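Search this site Search Go Menu
Posted July 9, 2026 by Tiina Halonen

Workstation maintenance, unit 5: the processor and its socket

These notes go together with the practical session in the Molunance workshop. Please read them before you come to the bench. I have written them in simple words, and where I use a technical word I try to say what it means. If you find a mistake in my English or in the facts, write it in the margin and show me.

5.1 What is a socket

The socket is the part of the motherboard which receives the processor. In older desktop computers the pins were often on the processor itself, and the socket had small holes. In the type we study this term, called LGA (land grid array), the pins are in the socket and the processor has flat gold-coloured contacts on its underside. The pins are thin springs. When the load plate is closed, it presses the processor down and every spring touches its contact.

From this you can understand why we are so careful. A pin which is bent by a sleeve, a screwdriver or a corner of the processor can touch its neighbour, or touch nothing. The computer may then refuse to start, or it may start and lose one memory channel, and this second kind of fault takes a long time to find. Last year one group spent a whole afternoon changing memory modules on bench 5, and the cause was a single pin.

5.2 Before you open the case

Shut down the computer, switch off the power supply at the back and pull out the cord. Press the front power button once. Lay the tower on its side on the mat, so the motherboard is flat and you look down on it. Put on the wrist strap and clip it to bare metal of the chassis. Paint does not conduct well - choose a screw or an unpainted edge.

Then remove the cooler. Turn its screws a little at a time, in a crossed order. If the old paste holds it, twist gently and do not pull. Clean the lid of the processor with a lint-free cloth and alcohol before you release anything, while the socket is still covered.

5.3 Opening and placing

Push the retention lever down and a little outward, then let it rise slowly under your hand. It is under tension and it can jump. Some larger sockets have two levers, so look for the marks near the hinge. Lift the load plate by its tab until it stands open by itself.

Hold the processor by two opposite edges only, with the metal lid up. Find the small triangle on one corner and the matching mark at the socket. Check the notches also. Bring the processor above the socket, keep it level and lower it straight down.
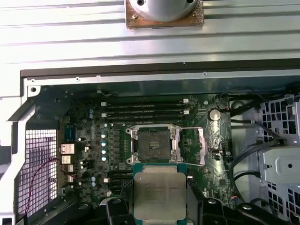 Putier asks if it would not be safer to let one edge touch first and then lower the other, as we do with a memory module. I understand the question, but my answer is no. With one edge down, the processor can slide, and a slide of one millimetre is enough to damage a row of pins. Level, straight down, and let go. It should sit flat without any force. If it does not, lift it straight up and check the triangle again.

Now close the load plate and bring the lever back under its hook. You will feel resistance here and this is normal. Many students stop halfway at this point. If the processor is flat and the direction is right, continue with steady pressure.

5.4 The neighbours of the socket

You should be able to name the parts close to the socket, so learn these words:

Memory slots (DIMM slots): long and narrow, with latches at the ends.
Voltage regulation: the chokes and capacitors which prepare the power for the processor. Do not lean on them.
Coin-cell battery: keeps the clock and, on many boards, the settings when the cord is out.
Integrated heat spreader: the metal lid of the processor. The model is normally printed on it. Write the model down before you apply paste, or you must clean it all again.

5.5 Work for next time

Complete worksheet 20 in pairs. Bokum and Tóth, please use the second bench, the lamp on the first one is still being repaired. Draw the socket from above, mark the hinge, the lever and the triangle, and write the order of opening and closing in your own words. The reading is page 269 in the course binder, only the part on paste. In August we continue with coolers and fan direction.

This site uses cookies to remember your settings. Accept Manage choices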